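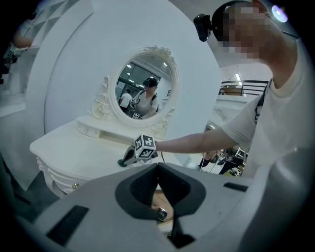
Wamix Hand-Held Gripper Set (pair) with Floor Rules

Home > Capture gear > Hand-held > Wamix

Sold as: pair, left and right
Ships from: Salinas
Status: in stock, pairs only. Singles back in April.
Page updated Tue 16 August

Quick version. Two grippers, marker cubes, cables, head camera cap, harness, hard case. Plus the Naltness floor rules, printed, and you do have to use them if you want the warranty. More on that further down.

What's in the case
Grippers, left and right
Marker cubes, fitted and checked before they leave us
Soft fingertips, plus 2 spare sets
Cap with clip for the head camera
Shoulder harness, one size, adjusts at the chest
Data cables, 2 long and 2 short
Calibration board
Floor rules card, 13 rules, both sides
Log sheets, pad of

Log sheet pads also sold separately, see Spares.

Not in the case: recorder, power bank, laptop. Any recorder on the Iltance list will work. If yours isn't on the list, ask first. Please. We get returns every month that are just the wrong recorder.

Who it's for

Teams recording people doing hand work in real rooms. Dressing tables, kitchen counters, shelves, drawers, closets. Somebody wears the cap, holds a gripper in each hand, does the task, and the recording goes off to train a robot arm. If you are looking for a gripper that bolts to an arm you want the Iltance wrist unit, different page.

The floor rules

People ask for these before they buy so here they are, short form. Full wording is on the card. Where the card and your own site rules disagree, follow whichever is stricter.

1. One operator per set. No swapping mid session. New operator, new session, new log sheet.

2. Cubes are not handles. Lift by the body. Never carry a gripper by the cube and never set it down on the cube, even on foam.

3. Calibrate at the start, after lunch, and after any knock. A knock means any knock. If you had to ask, recalibrate.

4. Cable along the forearm, clipped at the harness. Loose loops catch on drawer knobs and carved furniture, and then you've got a chipped table and a bent plug.

5. Keep the cubes in view of the cameras. Practice the task slowly first and see where your own arm gets in the way.

6. Mirrors. Log every mirror or glass door in the room before you start. Markers show up in reflections and the tracker can pick the wrong one. Turn it, cover it, or if the mirror is part of the task leave it alone and tick the mirror box on the log. Don't half cover it.

7. Anyone who can end up on camera has signed the release. That includes people across the room, people upstairs and people in the mirror. Most teams forget the last one.

8. Blur faces before files leave the site. Operators too. Check reflections by eye, the automatic blur misses them.

9. Keep a clear floor behind the operator. The head camera looks forward, so does the operator, and walking backward into a light stand is our most common accident report. Spotter if the room is tight.

10. No rings, watches or loose bracelets. Sleeves short or taped.

11. Breaks. Cap and harness off at every break, not pushed up on the forehead.

12. Bad takes get kept and marked bad. Do not delete on the floor. A drop or a fumble is still useful to somebody, and a folder with holes in it can't be audited.

13. Anyone can call stop. Operator puts both grippers down first, then talks.

About rule 12, yes, we know about storage. We still want them kept. You can move bad takes to a cheap drive at the end of the week, that's fine, just keep the numbering.

Why the warranty hangs on a card

Because nearly everything that comes back for repair is a rule 2 or a rule 4. Cracked cube mounts and ripped cable sockets. The grippers themselves hold up well. So: follow the card, keep the log sheets, and cubes and sockets are covered along with everything else. No log sheets, we cover the body only.

Cover runs 13 months from the ship date. Fingertips are a wear part and are not covered.

Is this a safety standard?

No. It's a house set of rules, written by Naltness with the Iltance support desk. It does not replace your local workplace safety law or your privacy law and it doesn't certify anything. If your customer asks for a certificate, we can't give you one, we can give you the card and a signed statement that the set was checked before shipping. Don't put "certified" on your paperwork. Somebody did.

Also not a substitute for the robot side. When the trained arm gets switched on you need a proper risk assessment for that arm in that room, with those people. Good recordings don't get you out of it.

Setting up a room

Walk it first with no gear on. Then walk it with the cap on and recording, and watch it back before you do anything else. You'll see windows, screens, somebody's mail on a counter. Fix that stuff, then calibrate.

Even light is better than bright light. Direct lamps on a cube wash out the pattern. Matte backdrops good, gloss bad. If you've got a mezzanine or balcony over the work area, tell the people up there when you're rolling.

Tape a mark on the floor for the start position. Same mark every take.

Put the log sheet where the spotter can reach it, not the operator. Operators holding 2 grippers do not fill in forms.

Cleaning and checks

Fingertips: damp cloth, dry cloth. No alcohol, it makes the rubber go hard and then it cracks.
Cubes: dry soft cloth only. Scratched face, replace the cube, don't touch it up with a marker pen.
Body: damp cloth, keep out of the cable socket.
Cap: hand wash with the clip off. Own cap per operator if you can manage it. Spare caps are cheap.
Mounts: check screws are snug at the start of each day. Snug only. Overtightening cracks the mount, and that's not coverd.

Spares

Fingertips, pack of 6
Marker cubes, matched pair, comes with new calibration file
Cube mount with screws
Cap, plain, clip sold seperately
Harness
Log sheets, pad
Floor rules card, pack of 5, free with any order, just add to cart

New cubes need the new calibration file loaded before first use. The old file will seem to work. It isn't right, the positions drift, and you'll find out after a day of recording.

Training

Half-day session at Salinas or over video. Groups of up to 6. Covers calibration, cable routing, the log sheet and a practice room with a mirror in it. Not required for warranty but new teams should do it. Bring the person who will be spotting, they're usually the one left out.

Ordering

Add to cart above or send a purchase order through the contact form. Orders in by noon Salinas time ship same day if in stock. International takes longer, customs wants a description of the cubes every time, so we include one in the box.

Returns within 13 days, unused, in the case, all parts. Opened fingertip packs can't come back.

Old Wamix owners: the current card replaces the previous one. Download it from the support page, print both sides, bin the old one.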